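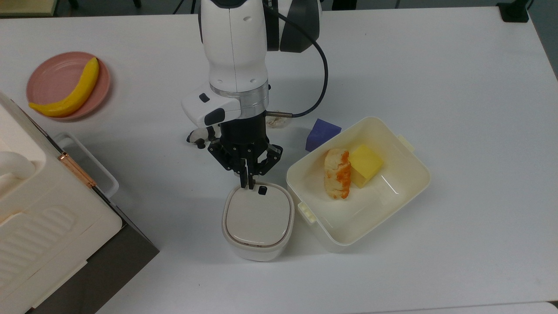
Fesen: robbery reports from the Gurora and Clerkley papers

Print this page | E-mail this page

Hi, and thanks for stopping by! Fesen is a small collection of newspaper robbery reports that I typed up and coded by hand, mostly in the evenings. There are 800 reports in this release (version 2), all from the local press in Gurora and Clerkley. I started it because I wanted to know how often a "foiled" robbery in the paper gets a follow-up story once the case reaches court, and I couldn't find anything I could just open in a spreadsheet.

What's in it

One row per report. If two papers covered the same robbery you'll get two rows with the same event_id, so please don't count rows and call them robberies (I did this myself in the first release, very embarrassing).

report_id: my own number, never reused
event_id: shared by reports on the same incident
town: Gurora, Clerkley or "road between"
target: bank, shop, home, vehicle, fuel station, other
stage: planned, attempted, completed
tipoff: yes, no, not stated
arrests: the number the paper gave, blank if it only said "several"
followup: yes if I found a later court story
notes: me grumbling, mainly

Of the 800, I found a court follow-up for 135. That doesn't mean the other cases never went to court! It means I didn't find a story, and the Clerkley archive has big holes in it, especially every August, when the paper seems to shrink to sports and funeral notices.

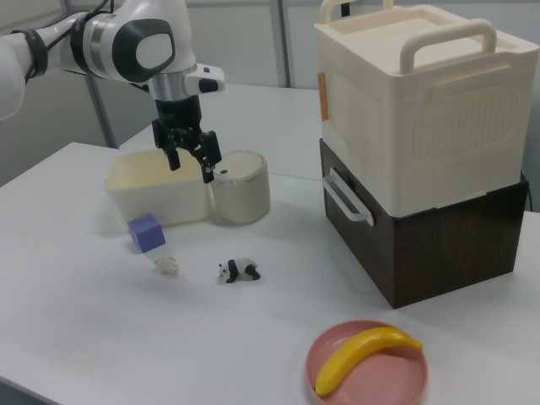 Small off-white container standing next to a cream plastic bin.

How I coded it

I read each report start to finish, filled in the row, then went back a month later and did the whole lot again without looking at my first answers. Where the two passes disagreed I went with whatever the report says in plain words, and if it didn't say, I put "not stated". The stage column gave me the most trouble. Police statements love the word "foiled", and they'll use it for a gang stopped at a checkpoint and also for one that got away with half the money. I only marked "attempted" if the paper says nothing was taken.

Names of suspects and victims are gone. An arrest isn't a conviction, and some of those people will have been let go the next morning. I also dropped street addresses for homes. Please don't try to put them back.

Known problems

- 18 reports have no usable date, so the month column is blank.
- Majali is coded as Gurora before the boundary change and left out after it. Sorry.
- Robberies that stayed out of the papers aren't in here, so it's no good for crime rates.

Using it

It's a plain CSV, UTF-8, commas, header on the first line. Free for any non-commercial use, just mention Fesen somewhere. If you spot a mistake, send me the report_id and I'll go look at the clipping.

Print this page | E-mail this page

Comments (3)

clippings_fan: Is the tipoff column from police only, or does it include neighbors calling in?

Fesen maintainer: Both! I didn't split them. Maybe in the next version.

roadside77: Grew up in Majali and we had plenty of fuel station holdups after the boundary change. Would love to see those added.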